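Three-finger hand or plain parallel gripper for floor-level picking?
Started by pstergiou, 14 replies, page 1 of 1

pstergiou

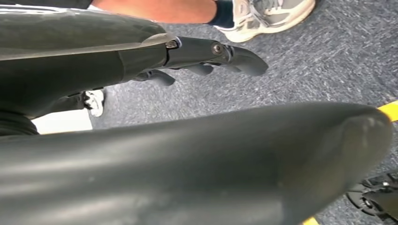 We have had the Tuveck three-finger hand on loan since the start of June and I need to decide whether to keep it or go back to the Vedley parallel jaw. The job is picking soft and odd-shaped parts up off the floor and putting them in a tote. The wrist camera stays the same whichever one we use.

So far I have done 200 picks with each. The hand is better on anything round or floppy. The Vedley is better on flat stuff and a lot quicker to close. My trouble is the camera. With the hand fitted, the arm takes up so much of the view at low angles that I lose the part just before contact. Has anyone got round this without moving the mount?

Periklis

dinu_fan
Which controller are you on? If it's the Dinu you can set a pre-grasp pose that opens the fingers out of the way until the last bit of the approach. It's parameter 3422 in the older firmware. They moved it later and I can't remember where to.

pstergiou
It is the Dinu, yes, older firmware. I found 3422 and it does move the fingers, thanks. Doesn't help with the forearm though, and the forearm is the bigger problem.

astrebel
I'd go back to the parallel jaw. We ran both for a whole season and the hand spent more time off the arm than on it. Tendon tension drifts, you re-zero, it drifts again. The Vedley has two moving parts that matter and I've changed the pads on it once.

Also, 200 picks is not much. The first 200 on ours looked lovely.

Annelies Strebel

mossbank
Don't agree with that. We've had a Tuveck going for longer than a season and re-zeroed it twice. What speed were you closing at?

astrebel
Full speed, same as the jaw. Otherwise it wasn't a fair comparison.

mossbank
Well, there you are. Nothing with tendons likes that. The manual has a slower setting for continuous use.

astrebel
And at the slower setting it misses our cycle time, so it's no use to me. Might be fine for Periklis, he hasn't said what his cycle time is.

pstergiou
No fixed cycle time. If it takes ten seconds it takes ten seconds. I have been closing at half speed -- no drift that I can measure yet, but I take the point about the number of picks.

lowgear
On the camera, have you tried coming in from the side? You get less arm in the view if the elbow stays high and the wrist does the turning. We've got 300 mm clearance under the elbow and that was enough. The Lama planner lets you put a cost on elbow height, or you can just teach two waypoints by hand.

pstergiou
I have Lama installed but only use it for collision checking. Two waypoints sounds easier. The yellow tape on the carpet marks where I don't want the arm to go, so I would have to shift that out a bit on one side.

dinu_fan
Do the waypoints first. The cost setting in Lama takes ages to get right and it will find some daft pose you never thought of.

lowgear
It's not that bad. Start it low and go up.

pstergiou
Did two waypoints after lunch. Elbow stays up and I can now see the part for nearly the whole approach with the hand on. Flat parts are still poor, it pushes them along the carpet before it gets a fingertip under. I'm going to run another 200 with the hand at half speed, check the zero after each batch, and then put the Vedley back on with the same waypoints so the two are compared properly.

astrebel
Fair enough. Write down the zero values, don't just look at them. And post the flat parts separately from the rest, otherwise the round ones will hide it.

pstergiou
Will do.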